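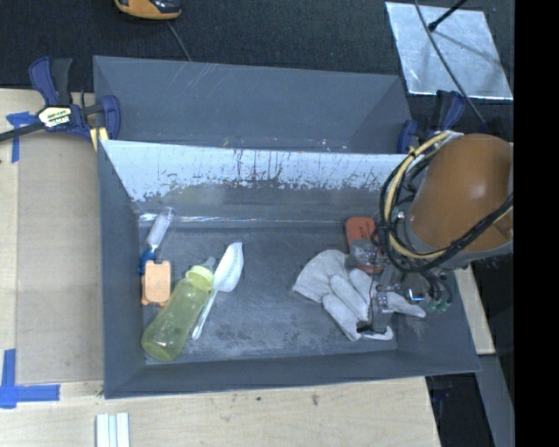

August 11, 2020

Clutter bin, second week. The question on the whiteboard is still "can it tidy up yet?" and the answer under it is still "define tidy", in my handwriting, from June. I'd have rubbed it out by now if anyone had come up with something better.

Task is the same as before. Odds and ends in the front bin, the arm picks them out one at a time and puts them in the back one. It's the chore every household has in a kitchen drawer and every workshop has under the bench, and a bored ten-year-old can do it while watching television. We have an arm, two clamps and a great deal of cable.

Ran 200 attempts between the morning and a late lunch. 169 ended with something in the back bin. Sounds healthy until you look at which somethings. The bottle with the ribbed cap does most of the work for us, being large and round and easy to get hold of, and if we only owned bottles I could write to Lillstead tonight and tell them their problem is solved. The little orange block goes across nicely too, unless it has settled against the wall, where the fingers come down on the rim side of it and stop to think.

The glove is the glove. Spread flat it has no top worth speaking of. The planner likes the middle of the palm, which is the one place with nothing to grab. It did better on the cuff, and better still on a finger with a good crease in it, so I've put a small preference for creases into the scoring. This is how I'd pick up a glove myself, so it took us only eight working days to think of it.

Clear things: bad. The depth picture has a hole where the crinkly piece should be, and when it lies on top of the red-orange one the system sees a red-orange one with a bite out of it and goes for what's left. Several times it came up with both, which the log cheerfully scores as a single success. Need to fix the counting before the numbers go to Tundon. The clear tube is a bit kinder because the dark blue end shows up, so the arm goes for the end, lifts, and the rest swings about like a thermometer in a cartoon.

White long-handled thing next to the bottle: grasps get worse the closer the two lie to each other. When they're nearly parallel the segmentation is fond of calling them one object. I tried the Slanina weights on the same trays and they split them properly, then lost the orange block altogether. Swings and roundabouts.

Cable loop on the left of the wrist needs watching on the deep reaches. I've set the joint limit back a touch until it's been re-dressed. Please don't undo this because it "looks conservative". It is conservative.

Bin is getting tatty. The back wall has been scraped so often that the upper part has gone bright and flaky, and there are scuffs all over the floor. The background model was made when it was plain grey, so it keeps finding small flat objects that are in fact damage. It proposed 43 grasps on bare bin today. Options are a new bin or a new background. A new background is free, so guess which.

Also checked the blue tape corners on the table before starting. All fine, calibration carried over from yesterday with no fuss.

On speed: 20 seconds a pick on average, counting the dithering. I could empty the bin by hand before the arm had finished its first approach, and I'd complain less than the fan in the controller does. But I'd stop after one bin, and it didn't, so there is that.

The Ullska people asked on the phone if it could do a laundry pile by Christmas. I said we were very pleased with one glove.

To do:
new background from the worn bin
count double picks as double picks
rerun the glove with the cuff folded under
see if a lower light helps with the clear stuff, or only makes the glare along the back seam worse
order zip ties, the wide ones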